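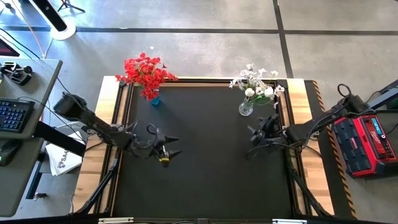
August, 14:20. Notebook entry, table surface and flower props.

Carried over from the last entry: glare off the black top, vase footing, stem retention. Gion Auer did the glare part before lunch and I did the rest.

Glare. The black surface reads evenly in the middle and gets worse toward the rails. Gion tried the room lights at full and at 60 percent. At 60 the hot patch by the upper rail is gone and the red flowers still separate cleanly from the background. Keep 60 for now. The light wood panels bounce more than the surface does, so matte film on the panels is the next thing to try if the patch comes back. Onden has film in stock, Rebane is cheaper but sells full rolls only.

Vases. Two in use:
Blue, small, red bunch. Upper left corner of the surface.
Clear glass, white bunch with leaves. Upper right.

The blue one is light for the amount of flower in it. Pushed at the rim with a spring gauge it tips well before it slides. Added 20 g of steel shot in the bottom, retested, still tips first. Added another 20 g and it slides. Leaving it at that. Shot is held with a disk of foam, pressed in dry, no glue.

The glass one slides every time, no ballast needed. It does show every fingerprint. Wipe with the lint-free cloths, not the blue paper, which leaves fibers along the rim.

Stems. All artificial, wire core. The white ones hold a bend well. The red ones spring back by a few degrees and had to be overbent. Pulled each stem 12 times and put it back:
White — no change. One leaf came off its peg on pull 7, pushed back on, fine after that.
Red — two heads loosening on the wire. Dot of Stilusent at the collar, left to cure 2 hours. Recheck before anyone uses them.

Do not trim the red stems any further. They are already short for the blue vase and the last trim left a burr on one. Filed it off, but check the foam for scratches.

Positions. Both vases stay near the top edge. I marked the footprints on paper and taped the sheet inside the back cover of this book. No tape on the surface itself, the Cladstead residue from last time took most of a morning to get off.

Floor. Cable run on the right still needs a cover where it crosses the walkway. The paper bag by the desk can go to recycling once somebody has checked it for spare leaves.

Open:
— recheck red collars
— price on matte film, both suppliers
— second blue vase, heavier if they make one
— Gion to repeat the glare check in the evening with the blinds up

16:45. Collars are hard. One still turns under a firm twist, redone.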